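Moving & Storage > Small Moves > Advice

Can I leave stuff in my dresser drawers for a short move?
Posted by birkwood_beth
6 comments | 2 shares

Hi all! We're moving from Birkwood to Sturkbridge next month, which is only 43 miles, and I'm trying to get out of packing as much as I possibly can. I've booked two guys and a van (not a full moving company, we don't have that much furniture) and I forgot to ask them about the dressers. There are three, one of them an old solid thing that was my grandmother's and two flat-pack ones I put together myself, so you can imagine. Can I just leave the clothes in and tape the drawers shut? My sister says yes and my husband says absolutely not, and they've both moved about as often as I have, meaning once.

The new place has a really tight turn on the stairs too, if that matters. The quote was 800 dollars for the day and I don't want to annoy anybody before we've even started!

Henryk Kwiatkowski
14 found this helpful

I did small moves and house clearances for years, mostly by myself with a helper on the weekends, so I've carried a lot of other people's sweaters. For the flat-pack ones, take everything out. The bottoms of those drawers are thin and the back panel is usually held on with little nails, and once you tip the thing on a dolly all that weight slides to one end. I had one fold up on me halfway down a front walk. Not my favorite afternoon.

Your grandmother's dresser is different. If it's solid, soft clothes can sometimes stay in, but with that turn on the stairs I'd pull the drawers completely, carry the frame up empty and bring the drawers after it with the clothes still in them. Number them on a bit of masking tape, they don't always swap. And don't put packing tape on an old finish! It can lift it right off. Stretch wrap goes around and only sticks to itself.
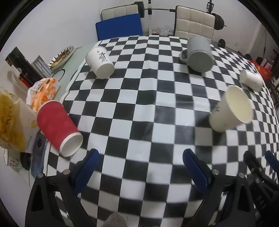
Cups on the checkered cloth

Anything breakable, perfume, jewelry, coins, loose papers, comes out no matter what kind of dresser it is. Same goes for batteries and candles. Then call your guys and ask them, they may have their own rule. Mine was no drawer over 40 pounds, and I still got talked out of it now and then.

dreltby_dan
3 found this helpful

just leave it all in, we did and it was fine

Marcy W.
5 found this helpful

I'm with Henryk on the flat-pack. We moved to Dreltby in February and one of ours has leaned to the left ever since (we'd left jeans in it, and jeans are heavy!). Trash bags over the hanging clothes worked great though, hangers and all, and it took me maybe ten minutes. Also measure that stair turn before moving day and text the numbers to the van guys. Ours ended up taking the legs off the couch in the driveway while I hunted for a screwdriver that was already packed.

Tags: dressers, packing, man with a van, stairs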